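Dritport Community Help
Automation and handling > Rules, standards and good practice

Written rules for pre-session checks on hand-held grippers: what should a small site adopt?

Posted by Naylor Bench Team, 25 February 2025

Our site records demonstrations with paired hand-held grippers. An operator holds one in each hand, carries out a simple task at a table, and the recordings are later used to train a two-armed machine. Until now each operator has followed personal habit when preparing the table and the grippers. We have been asked to replace this with a written procedure by the end of May and would be grateful for guidance on three matters.

The first is whether a recognised standard applies to hand-held grippers at all. The documents we hold are written for powered arms, and much of their content (guarding, stopping distances, restricted space) has no obvious meaning when a person is carrying the tool. The second is how the table and the floor should be set before a session. The third is the condition of the finger pads. We do not have an agreed point at which a finger is withdrawn from use, and two operators looking at the same pad will often give different answers.

For information, the present task is the opening and closing of a small hinged box. We plan 269 recordings in the first batch and up to 2,000 by the close of the project. Replies that quote a clause number would be especially welcome, although practical experience is equally acceptable.

3 replies

Fouad Abdel Hamid
Member, Zarkumico method group

I shall take the three matters in turn.

On standards, I am not aware of a single document written for this equipment, and I would advise against claiming conformity with one written for powered arms. The sound course is to carry out a general workplace risk assessment covering trips, posture, hand strain and the electrical supply, and to state in the procedure that it has been done and when it is to be reviewed. Should your site later run the trained machine on the same table, a separate assessment will be required for that work. The two should be kept in separate files.

On the table and floor, our own procedure is short and is read aloud by the operator before the first recording of a session.

1. Clear the table of everything that is not named on the task sheet.
2. Place the object at its starting position, with any lid in the state stated on the sheet.
3. Lay the cables so that neither arm has to pull against them at full reach.
4. Move slack cable on the floor out of the operator's standing area.
5. Hold both grippers clear of the object until the start is called.

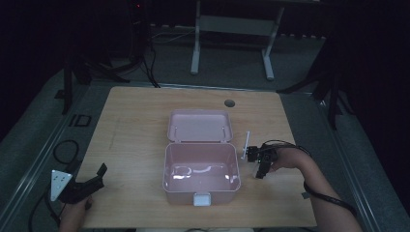 Starting position is the item most often left vague in procedures that I am asked to review. A sheet that reads "box on table" will be followed differently by every operator, and the resulting recordings cannot easily be sorted afterwards. The entry should give the place on the table, the direction the object faces and the state of every moving part. For a box with its lid folded back to the far side, its latch towards the operator and its compartment empty, those three facts should be written down in exactly that manner. The sheet should also say on which side each hand begins. Cables deserve a line of their own. One that runs back over the wrist and along the forearm should be checked with the arm bent as well as straight, and the operator should be free to ask for it to be laid again without having to justify the request.

Coiled cable on a carpeted floor is easily overlooked by a person whose attention is on the table. We treat any coil within one stride of the operator as a fault to be put right before recording begins.

On finger pads, I would separate cleanliness from wear. Cleanliness is checked before each session and again after every 100 recordings. Wear is checked by a second person, who signs the sheet. It is this second check that most sites leave out – and it is the one that settles the disagreement you describe.
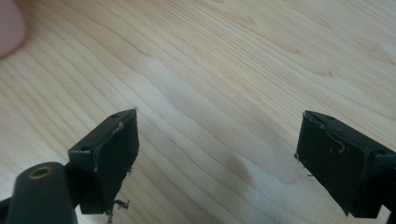

Gripper fingers over the table, with pale strands on both.

Loose fibre is to be removed with tweezers or a soft brush while the gripper is switched off. It should not be pulled by hand, as a thread that is still attached may bring part of the pad with it. If fibre comes away from the pad material itself, record it as wear. If it has been picked up from elsewhere, record it as dirt and take no further action. Where the person checking cannot tell which it is, our rule is to record it as wear and to look again at the next check.

A finger is withdrawn when any of the following applies: the pad has lifted at a corner; the hard surface beneath can be felt through it; a screw will not hold; or the left and right fingers no longer meet evenly when closed. Fingers are replaced in pairs. Replacing only one alters the grip, and the recordings made before and after the change should then be kept apart.

I regret that I cannot supply the clause numbers requested.

porkari_stores
Member

We change ours at 198 recordings whatever they look like. Saves the argument. Somebody did once suggest going longer but the spare pads were already on the shelf so we left it. Don't use tape to hold a pad down, it leaves glue behind and then everything sticks to it.

Dritport Help Desk
Moderator

The following is added for readers who intend to adopt either practice.

A fixed change interval and a condition check are both acceptable, and they may be used together. A fixed interval should be supported by the site's own records, as the rate of wear depends upon the pad material and the object handled. The figure given in the preceding reply should not be copied without such records.

Whichever method is chosen, the sheet should carry the gripper number, the hand in which it is used, the finger pair fitted and the initials of the person who made the check. Sheets should be kept for as long as the recordings to which they relate.

Members who hold a written procedure and are willing to share it may send it to the Help Desk for inclusion in the Good Practice section. Names of operators should be removed before sending.

This topic remains open for replies.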